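Buscar en la página Buscar

Cómo se cuida una mano de robot

Las manos de robot más sencillas se llaman pinzas. No tienen cinco dedos como tú, tienen 2, y en la punta de cada dedo llevan una almohadilla. Con ella aprietan las cosas sin romperlas.

En el taller Bralivel hay pinzas que mueve una máquina y pinzas que mueve una persona con su propia mano. Las segundas sirven para enseñar: la persona coge un objeto, y después el robot aprende de ese movimiento.

Antes de empezar hay que preparar la pinza. Primero se limpian las almohadillas con un paño un poco húmedo. El polvo es muy malo para ellas, porque las hace resbalar. Luego se abre y se cierra la pinza despacio y se escucha. Si hace «crac», se para todo y se busca el tornillo flojo.

Después se mira el cubo. Muchas pinzas llevan cerca de la muñeca un cubo con dibujos en blanco y negro. Una cámara reconoce los dibujos y así el ordenador sabe dónde está la pinza y hacia qué lado está girada. Si un dibujo está sucio o despegado, el ordenador se confunde.

Las almohadillas se gastan, igual que la goma de borrar. En Bralivel se cambian cada 200 usos, y cada cambio se apunta en un cuaderno. El último cuaderno tiene ya 31 cambios apuntados.

Al final viene la prueba con una cosa pequeña y ligera, por ejemplo una cajita. Las dos almohadillas deben tocarla bien rectas.

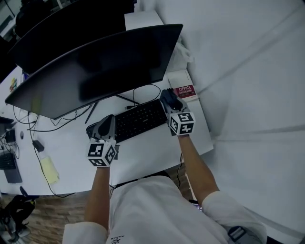 Fuad Hadgu añade que no se debe apretar más fuerte cuando la caja resbala: primero hay que limpiar otra vez las almohadillas, y si sigue resbalando, cambiarlas. También pide que se cambien siempre las dos juntas, para que aprieten igual.

Cuando se termina, la pinza se guarda abierta, con el cubo hacia arriba.

Esta web utiliza cookies. Aceptar Rechazar

© Bralivel · Contacto · Volver arriba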